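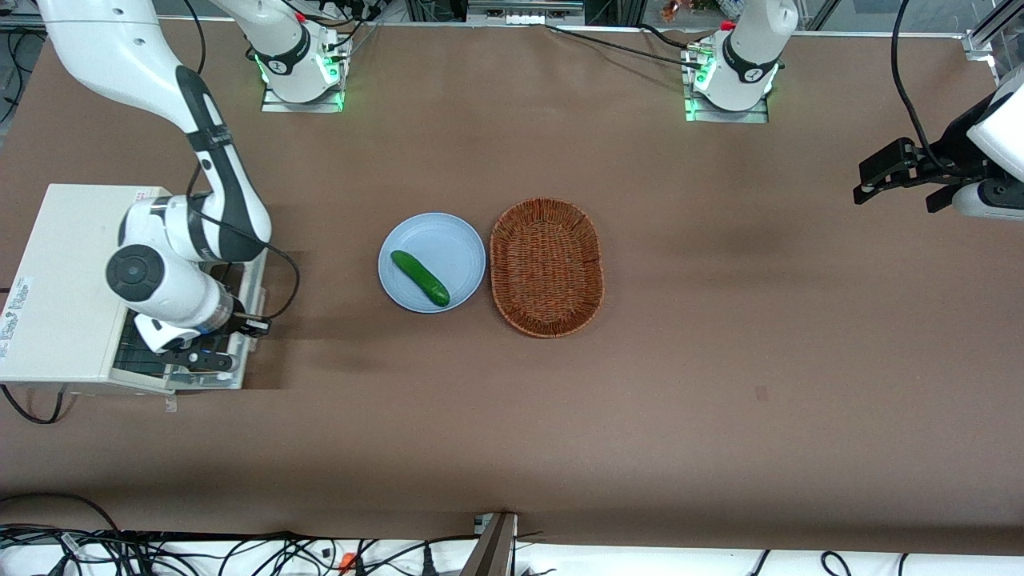
Supper club test kitchen, notebook

Jan 9, 2024. Pepper soup, second round

Back from Gremness with a full stomach and a bag of spice! Ngozi Bassey and I ate at Aliyu, the little place up from the ferry ramp, and I have not stopped talking about the goat pepper soup. We'd walked past it the night before thinking it was shut (the lights are at the back). Two bowls each, then we shared the fried plantain, then Ngozi ordered a third bowl "to take notes on" and ate all of it.

What I wrote on the napkin: thin broth, very clear, heat comes late and stays in the throat. Something smoky. Scent leaf added right at the end, still bright green. Meat on the bone, cut small.

Today's try

Started with 1,612 g of goat shoulder, bone in, weighed after trimming. Covered with cold water, onion, salt, nothing else until it was soft. That took nearly 2 hours on the small burner. Skimmed a lot more than last time and the broth is so much cleaner, I'm thrilled with it.

Toasted the calabash nutmeg in the dry pan before grinding. Yes!! There's the smoke. Last round I ground it raw and got a dusty taste that I blamed on the pot.

Scent leaf: only had dried, from the shop in Sonmont. Smells fine, tastes of hay. Need fresh. Funmilayo Eze says her aunt grows it indoors all winter and she'll ask for a bunch.

Heat is still wrong. Mine hits at the front of the tongue and goes. Could be the chile, could be that I put it in too early. Next batch: split the broth between two pots, chile at the start in one and in the last ten minutes in the other, same amount in both. Funmi please taste blind, you always guess from my face.

Other eating on the trip

Fish rolls at the Datuvik bakery, hot, in a paper bag, eaten standing in the wind. Pastry a bit thick but the filling had loads of black pepper and I'd go back tomorrow. Coffee there is weak. Ask for the small cup.

To do
- write to Aliyu and ask what cut they use
- more uziza seed, the jar is down to the bottom
- leftover broth in freezer, top shelf, please don't use for stock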